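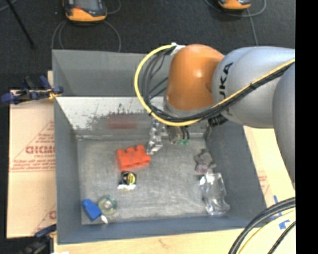
Project Report: Writing and Selling a Short Romance Novel

Publishing module, second year. Submitted August 27, 2025

1. What I set out to do

Plan, write, edit and put out one short romance, start to finish, on my own. Then look at how the blurb changed who picked it up. The book is called The Ultport Crossing. Two people who used to be engaged, one ferry, one winter timetable. Second-chance romance, low heat, small town. I picked that corner of the genre as I read a lot of it and knew what readers moan about.

The blurb part was my tutor group's idea originally, everyone had to have one question to test. Mine was: does it matter if the blurb starts with the hero or with the break-up?

2. Planning

Outline took longer than it should have. First version had a rival, a storm, a lost dog and a will. Too much for a short book. Cut the rival and the will. Kept the dog, whose name is Cù (just Gaelic for dog, the heroine's gran named him and wasn't trying very hard).

Setting is an invented island called Drurkport, with Ultport on the mainland side. Drew a map for both. Hardly used it, except to check how long it takes to walk from the slipway to the chip shop, which matters in chapter six.

Main problem at this stage – why did they split up? In a second-chance story the reason has to be bad enough to keep them apart for years but not so bad that the reader wants her to run. I tried a misunderstanding first. My readers hated it. "They could have just rung each other" came up again and again. Changed it so he took a job away and asked her to come, and she said yes and then didn't get on the boat. Much better. Now she has something to answer for as well.

3. Drafting

Wrote most of it in July. Target was a chapter every other day, which I kept to until the middle and then didn't. The middle is where they're both back on the island and pretending to be fine. Hard to write pretending to be fine without it being dull. In the end I gave them a job to do together (clearing out the old ticket office) and that got them in the same room with something to argue over.

Point of view: swapped between the two leads by chapter. His chapters were weaker. He sounded like her but grumpier. Went back and took out most of his thinking and let him do things instead, which helped a bit. Still not great in chapter nine.

Final draft is 78 pages in the layout I used. Short, but novellas do fine in this genre and the brief said short.

4. Editing

Swapped manuscripts with another student. Useful. Biggest note was that the heroine forgives him too early, before he's even said sorry. I honestly hadn't noticed. Moved the apology forward three scenes and had to rewrite teh dinner afterwards so it made sense.

Also cut a lot of eyes. Everyone's eyes were doing something on every page.

Should have left more time for proofreading. There are mistakes in the version that went out and I know where at least some of them are.

5. The blurb test

I wrote 2 blurbs. Same length, same last line. Blurb A opened with him stepping off the ferry. Blurb B opened with her on the slipway years before, watching it leave without her.

Put both up on Aramine, the reading site our course uses, with the same cover, and swapped them over halfway through. Nearly 3000 views altogether, far more than I expected. 19 people left a comment.

Blurb B did better on downloads and the comments were warmer too. Several said they wanted to know why she stayed. With A the comments were mostly about the ferry. One person wanted to know if it took cars.

I wouldn't lean on this too hard. The site put the book on its front page for a while during B, so some of that is luck. Should of kept a note of which days. Didn't.

6. What I'd change

Run the blurbs side by side, not one after the other. Sort out his voice before drafting, maybe write a few letters from him first. Get the cover done earlier – mine was made the night before and the title is hard to read when it's small.

More dog. Every single reader asked for more dog.

7. Attached

Full text, both blurbs, the comments sheet, the first outline (with the will still in it) and the map.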